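Santino Lagos joined Stilix as its fourth engineer and has run the manipulation software group since the company moved to Gallardo. His team maintains Candus, a grasp planner and controller that is developed almost entirely in simulation before a release goes to hardware.

Lagos describes the planner as conventional. It samples candidate poses around an object mesh, scores them, and passes the best ones to a trajectory optimizer. "The sampler is old code," he says. "We generate 3000 candidates and throw most of them away on collision checks. The part we keep rewriting is what happens between the pregrasp pose and contact."

That segment is short, but it accounts for most of the bug reports. The controller has to decide when the fingers are far enough along the object to close, and the earlier version made that decision from pose estimates alone. Small errors in the estimate put one pad in contact well before the other, and the object rotated. 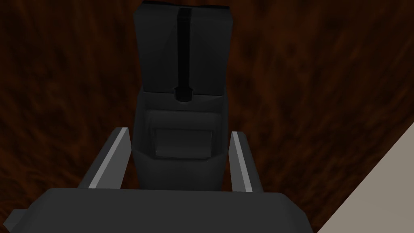
The current version treats closing as a separate state with its own exit conditions. Each finger reports contact independently, and the controller shifts the wrist toward the late side before it increases force. "We used to command a width," Lagos says. "Now we command a width and a force limit, and the state machine is allowed to move the wrist. That is three more parameters, and all three need tuning."

Tuning is done with a regression suite of 233 scenes, run every night at 20 randomized seeds per scene. Textures and lighting are randomized along with friction and mass. A full run takes 700 minutes on the office cluster, and results are compared against the previous release by a tool called Sukatia, written by Damián Alarcón.

"Sukatia doesn't report a single success rate," Alarcón says. "It reports which scenes changed. An average can stay flat while ten scenes get better and ten get worse."

Both engineers are cautious about the simulator's contact model. Lagos says pad compliance is the weakest term, and that the values in use were fitted to one set of pads. A refit is planned for November, along with a change to the log format that will break older replay files.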